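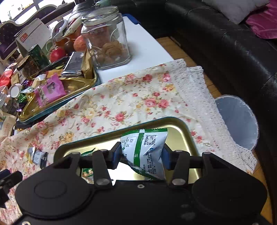

Plateau rectangulaire à angles arrondis, intérieur doré brillant, liseré bleu-vert. Nappe à roses, bordure de dentelle blanche.

Plateau de service Ulloa, intérieur doré
Marque : Drullora
Réf. 1464

Plateau bas à fond plat pour encas emballés, sachets individuels, confiseries et petits articles de table. Le rebord périphérique retient les sachets lors du transport entre la cuisine et la table. La finition intérieure est réfléchissante ; sous un éclairage direct, prévoir un reflet marqué sur le fond.

Caractéristiques
Forme : rectangulaire, angles arrondis
Profondeur : faible
Intérieur : doré brillant
Liseré : bleu-vert, mince
Charge maximale : 1000 g répartis
Poids à vide : environ 300 g
Conditionnement : lot de 2
Usage : aliments emballés ou secs

Entretien
Lavage à la main, eau tiède et détergent neutre. Éponge abrasive, poudre à récurer et produits chlorés à proscrire. Essuyer avec un chiffon doux après rinçage. Ne convient ni au four, ni au micro-ondes, ni au lave-vaisselle.

Compatibilité
Les plateaux du lot s'empilent à vide. Intercaler une feuille de protection pour un stockage prolongé. Le couvercle de la série Bralletti ne s'adapte pas à ce modèle.

Nappe et denrées non fournies. La teinte du liseré peut varier légèrement d'une série de fabrication à l'autre.

Disponibilité : expédition depuis l'entrepôt de Plimodthorpe. Réassort prévu en janvier pour les commandes de plusieurs lots.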